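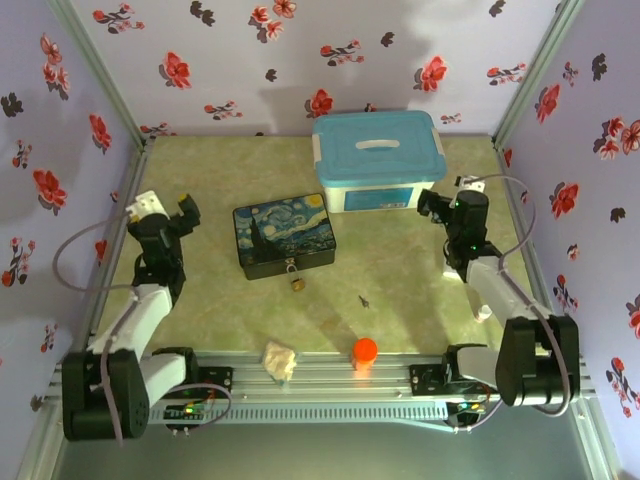

Wirkach sells the Mundix as a two-armed teaching bench you can get going in an afternoon, and I've had ours since March, so I reckon I'm past the point of being polite about it. The pitch is that you move a pair of leader arms, the pair on the bench copies you, and after enough goes the software has learned the job. What you get for $2,364 is the rail, the four arms, the boards, the cameras and a licence for the Tumgate recording software. The walls and the lining are up to you. My follower arms are bolted at either end of the rail facing inward, and the reach overlaps nicely in the middle, where I've got the Starry Night tin with its little padlock. Out at the back, where the plastic box with the blue lid sits, I find the arms noticeably less sure of themselves.

The task I picked was the padlock. Wirkach's own demos are all soft toys and blocks, things that forgive you a centimetre either way. A lock doesn't. You need one hand to steady the tin and the other to deal with something not much bigger than the fingertips, and I wanted to know whether the leaders had the feel for it.

Mostly, they don't. There's no force feedback at all. You squeeze the trigger, the jaw closes, and you find out how hard by looking. The leader joints are also stiffer going up than coming down, so for the first week every approach I recorded had a little dip in it. The learned policy faithfully copied the dip.
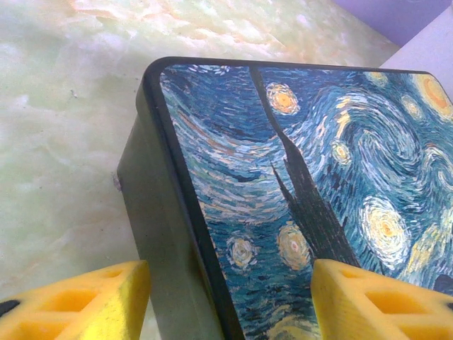 The wrist cameras are the best part of the kit and I'd have trouble going back to an overhead view alone. Lining up a grasp from the wrist is quick, even for my brother-in-law, who had never touched the thing. The cable routing is another story. It loops out wide from each arm and you'll be swearing at it by the second session.

Tumgate, the software, is where I lose patience. It claims to grade your demonstrations as you go. Mine gave top marks to a run where I fumbled the tin twice, and rejected a clean one for being "hesitant". I'd slowed down on purpose. After that I switched grading off and went through them myself, keeping 1,531 and binning the rest. The brochure says 110 demonstrations is enough for "most household tasks". I'd like to see the household.

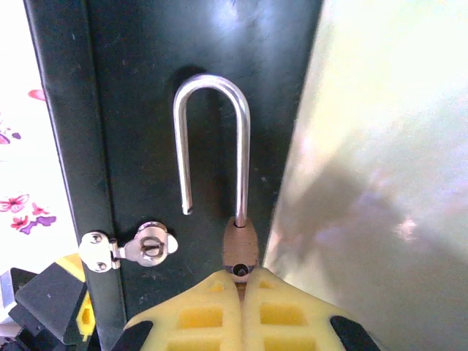

Fingertips deserve their own paragraph. The hard plastic ones that come in the box are useless on metal, so I paid extra for the Dimitriou foam pads and they're the only add-on I'd recommend without grumbling. The yellow waffle surface gets a proper hold on the brass body of a padlock, even with the shackle up and the whole thing clear of the hasp. My complaint is that the pads are fat. With the two pressed together under a small lock, they take up a fair bit of the bottom of your wrist view, so you're steering by whatever pokes out over the top. I'd trade some grip for a slimmer tip.

Exposure is the other camera gripe. It's automatic, you can't lock it, and the focus is fixed. Get in very close to anything dark and the picture turns to mush, then you're driving from memory until you back off. Support told me to delete those stretches, but they tend to be the bit where the work gets done.
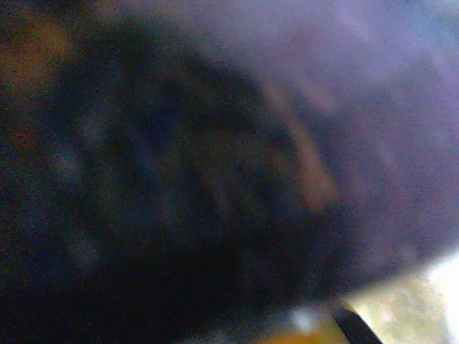

Wrist camera, very close in.

Would I buy it again? At $2,000 I might. The arms are decent, the rail is solid, and the remote control side works well enough that I'd be happy using it purely to drive the arms about. As a way of teaching a robot a fiddly job by hand, I'm not convinced. My best policy handles the tin reliably and the lock when it feels like it.

Three stars. Get the foam pads and leave the grading off.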